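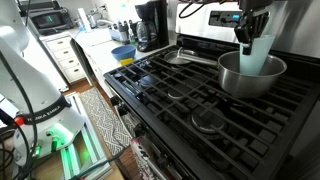 Cast-Iron Grates and Small Pots: A Talk With Cletus Wojcik

By Trinity Greenberg
January

Print this page | E-mail this article

Search Oltgate Kitchens: enter keyword Go

Cletus Wojcik has serviced gas ranges from a shop in Oltgate for most of his working life. He now writes the care sheets that Ifans, the appliance dealer, hands out with each range it delivers. We spoke at his bench in the late afternoon, over a grate with a worn foot.

His first subject was saucepans. Most households own one or two small stainless steel pans and use them for everything, he said, and the trouble starts with the width of the base.

"A heavy grate has thick bars and wide gaps. If the pan is narrow, you can end up with only 2 bars under it," Wojcik said. "Then a long handle becomes a lever. Set the pan down empty and let go of the handle. If it tips, move it before you pour anything in."

He fills pans on the grate and uses a light plastic cup to do it. The lip of the cup should be inside the rim of the pan before the cup is tilted. Liquid that misses the pan goes down between the bars and collects near the burner cap. Plain water dries off. Milk and sugar syrup do not, and they clog the ports.

"I would say 66 of my last 100 calls for a weak flame were blocked ports," he said. "No part was needed on any of those. A stiff brush, and then seat the cap flat."

Wojcik keeps the burner off until the cup has been put away. A soft plastic cup left on a warm grate will take the shape of the bars, and the residue is slow to scrape off.
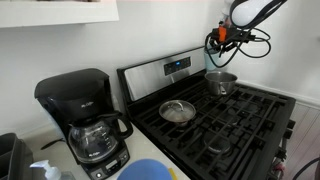 On where pots should stand, he has a fixed order. A small covered pot goes at the front, where the lid can be lifted without reaching across another burner. A taller open pot goes at the back. Glass lids suit the front position because the contents can be checked with the lid on.

"Check which way the side handles point," he said. "I turn a loop handle out to the side, where I can get a mitt on it."

He is less strict about what sits next to the range. A drip coffee maker on the adjoining counter is common in small kitchens, and he does not object to it if the cord runs away from the burners. A canister at the rear corner of the cooktop is another matter. He asks customers to move it to the counter before they light a back burner, whatever it is made of.

For the stainless backguard, he wipes with the grain, using a damp cloth and a drop of dish soap. He has tried two polishes, Dendden and Nondden, and returned to soap. Spray cleaner goes on the cloth and is kept off the display strip, where it can work in along the edges.

The grates he washes by hand and dries in a low oven. He was still filing the worn foot when I left, and said the grate would be back on its range by evening.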